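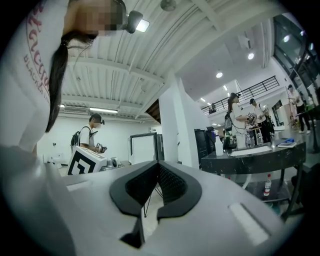
Section 4: Setting Up the Flandwood for Its First Week

By Vilhjálmur Bisgaard
August
143 shares | 33 comments

If you have reached this section, the cabinet is standing upright, the legs are on the correct way round, and you have made peace with the person who was holding the other end. Section 3 has a lot to answer for. The rest can be done alone and mostly sitting down.

The Flandwood is a countertop dehydrator. It pushes warm air across food until the food gives up its water. It has one fan, one heater, one knob, and a timer with opinions. You don't need an app. There was going to be an app, and those of us at Mirnstead who write the manuals are grateful every day that there isn't.

4.1 Choosing a spot

1. Pick a level surface that you won't need for a while. A batch of tomatoes can run overnight and into the next morning, and you will resent the machine if it is sitting where the toaster goes.

2. Leave a hand's width of clear space behind the cabinet. The warm air comes out at the back. If it can't get out, it goes round again, and you end up steaming your apples very slowly.

3. Keep it away from curtains, paper bags, and the cookbook you propped against the wall.

4. Plug it straight into a wall outlet.

CAUTION: Do not use an extension cord. We know you have a good one. Do not use that one either.

NOTE: A garage is fine if it is dry. A porch is not, however nice the evening looks when you start. Damp air going in means damp food coming out, and moths read the smell of drying pears as an invitation.

4.2 The empty run

The first run is done with nothing inside. This burns off whatever is left on the heater from the factory. It smells like a hair dryer that has been in a drawer since your last apartment. The smell fades and does not come back.

1. Take out all the trays, the drip sheet, and the small bag of screws. The bag is taped to the underside of the bottom tray. Please check. We get letters.

2. Close the door. Push until it clicks. A door that looks closed and a door that is closed are different doors.

3. Turn the knob to its highest setting.

4. Set the timer to 3 hours and open a window.

5. When the timer rings, leave the door open until the inside feels like the rest of the kitchen.

6. Wipe the walls with a damp cloth. If the cloth comes away gray, wipe again.

If you hear a tick during the empty run, that is the metal stretching as it warms. If you hear a rattle, that is the small bag of screws.

4.3 Washing and loading the trays

The trays go in the sink with dish soap and warm water. They may go in the dishwasher on the top rack. On the bottom rack they will take on a gentle curve, like a potato chip, and after that they will slide into the cabinet only when they feel like it.

1. Dry the trays completely. Putting wet trays into a machine that removes water is not wrong, but you are paying for it.

2. Slide the drip sheet into the lowest slot with the lip facing you. The lip stops juice from running out onto the counter. With the lip at the back it stops nothing.

3. Load from the bottom up. Keep pieces from touching. Slices that touch will bond, and they bond for life.

4. Put the wettest food on the lowest tray, so that it drips on the drip sheet and not on somebody else's mushrooms.

5. Don't mix onions with anything. You may think the pineapple will be all right. It will be onion.

NOTE: Slice evenly. The machine can't tell a thick slice from a thin one and will treat both the same, so you'll get leather and jam off one tray. If your knife work is like mine, the Culus hand slicer has three thicknesses and a finger guard. Use the finger guard. The first edition of this manual was drafted with a bandage on.

4.4 Setting the heat

The knob is marked Herbs, Vegetables, Fruit, and High. These are suggestions from people who have made a great many bad batches.

Herbs: the lowest setting. Leaves are done when they crumble. If they turn brown, you went too far, and you now own some expensive hay.

Vegetables: most things should end up brittle or tough. Zucchini shrinks to such an extent that first-time users write in to ask where it went. It is still there. Look near the edges of the tray.

Fruit: should bend without feeling sticky. Let a piece cool before you judge it, as warm fruit always feels softer than it is. Bananas are slow. Start them in the morning.

High: for the empty run. It isn't a way to make apricots hurry. Too much heat seals the outside while the middle stays wet, and you'll find out some weeks later, when you open the jar.

CAUTION: This guide does not cover meat. Jerky has its own booklet, with safe temperatures and how to check them. If the booklet wasn't in your box, ask us for one before you begin. Do not work it out from the fruit settings.

4.5 The timer

The timer is a clockwork one. To set a short time, turn the dial well past the number you want and then bring it back. If you don't wind it far enough first, it won't ring, and it won't turn the heater off either. It will simply stop, looking innocent.

1. Turn the dial clockwise past the halfway mark.

2. Bring it back to the time you want.

3. Listen for the ticking. No ticking, no timer.

4. Check the food some while before the end, then again when it rings. Take out whatever is done and leave the rest.

Opening the door lets out some heat and does no harm. Opening it every few minutes to see how things are coming along does add up. My own household has had to discuss this.

CAUTION: Don't cover the cabinet with a towel to keep the noise down. The fan hums. You'll stop noticing it by the second batch, and then you'll notice when it stops.

4.6 Turning the trays

There is one fan and it sits at the back, so the back of each tray dries first. Halfway through a batch, turn each tray front to back. Swap the top and bottom trays while you're in there.

Some users never do this and report perfect results. They have low standards or very good luck, and we wish them well.

4.7 After the batch

1. Let everything cool on the trays. Warm food in a closed jar sweats, and you'll be back where you started.

2. Fill your jars two-thirds full, put the lids on, and leave them on the counter for a week. Shake them once a day. If pieces stick together or you see fog on the glass, put the lot back in the machine.

3. If you see mold, throw the jar's contents out. All of it, including the pieces that look fine.

4. Label the jars. Today you are certain you can tell dried parsnip from dried pear. In winter you'll be making an odd sort of pie.

5. Store in a dark cupboard, away from the stove.

NOTE: Jars from Baluyot fit the shelf rack that comes with the larger model. Old jelly jars work just as well if the lids still seal. The rack doesn't fit the smaller model, and no amount of pressing will change that.

4.8 If something seems wrong

The fan runs but there's no heat. Check that the timer is ticking. The fan doesn't need the timer. The heater does.

Nothing runs at all. Try a lamp in the same outlet. If the lamp doesn't work, the trouble isn't ours, and we are pleased for us and sorry for you.

The door pops open during a batch. A tray isn't pushed all the way in. If they all are, see the note on the dishwasher.

The display shows a fault code. The Flandwood has no display. Please check which machine you bought.

Food is still wet after a full run. The slices were thick, the trays were crowded, or it rained all day. Give it more time.

For anything else, unplug the machine and call the number on the back plate. Have the serial number ready. It's on the same plate, printed in a size that suggests we were charged for the ink.

Section 5 covers fruit leather, and asks you to buy parchment paper first.

Related
Section 3: Unpacking and Fitting the Legs
Section 5: Fruit Leather
Replacing the Door Catch
Cleaning Around the Fan
Herbs Worth Drying and Herbs to Leave Alone

2,623 views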